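Varen Teach Kit review: two weeks of driving a robot by hand

Posted 9 Apr 2023

The Varen Teach Kit costs $1,005 before shipping, and the box says you can teach a robot a new task in an afternoon. I had it for two weeks. I would like to know whose afternoon they had in mind.

What you get is a pair of handheld controllers, a foot pedal, a cable that should be longer, and a license for the recording software, which is called Cudton and has to be installed separately. You hold the controllers, the robot's arms follow your arms, and each run gets saved as a demonstration. Do enough of them and the software trains a policy that is supposed to do the job without you.

Setup took me most of a morning. The manual covers pairing the controllers in one paragraph and then spends four pages on safety labels. The part I needed, how to zero the wrist before a session, is in a PDF on the Varen site under "Archive."

Once it runs, the arm tracking is decent. Slow reaches feel natural. Fast ones lag enough that you start moving like you're underwater, and guess what the robot learns from that. The fingers are weaker. The trigger closes the whole hand in one sweep, so if you want a single finger to go first you are out of luck unless you buy the glove add-on. I didn't buy it.

The pedal is the best thing in the box. Tap to start a recording, tap to stop, hold to throw out the last run. I held it a lot.

Now the claim I care about. Varen says 10 demonstrations are enough for a simple pick and place. I gave it 10 and it reached confidently for a spot next to the object. I kept going, and it did improve, but the sales page doesn't mention what happens when you shift the start position a hand's width. It falls apart. I have used the older Bühler rig, where you grab the arm and push it through the motion, and for plain jobs I still prefer that. It's tiring and it's clumsy, but you feel it when the arm bumps something. With the Varen controllers you get a faint buzz that could mean anything.

My floor setup was carpet with lanes marked in yellow tape, and I worked from the wrist view more than I expected to. It's handy for judging how low the fingers are. It's poor for nearly everything else, with so much arm in the way.

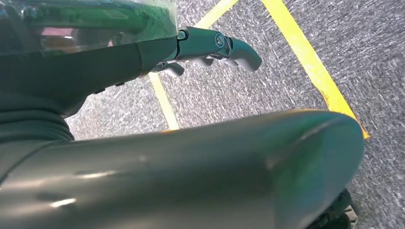
Brerville wrote in to say I'm being too hard on the 10-run claim. Same kit, and the trick is to vary your starts from the very first run, even if the early ones look messy. Ten tidy copies of one motion teach it one motion. Also, turn off smoothing in Cudton before you record, or it rounds off the moment of the grasp.

Fair enough on the smoothing. I tried it and the grasps did get cleaner. It's still on by default, though, and I can't find a word about it in the manual.

Rating: 2 out of 5. I'd look again if the glove came in the box and the price stayed put. There's a software update promised for June.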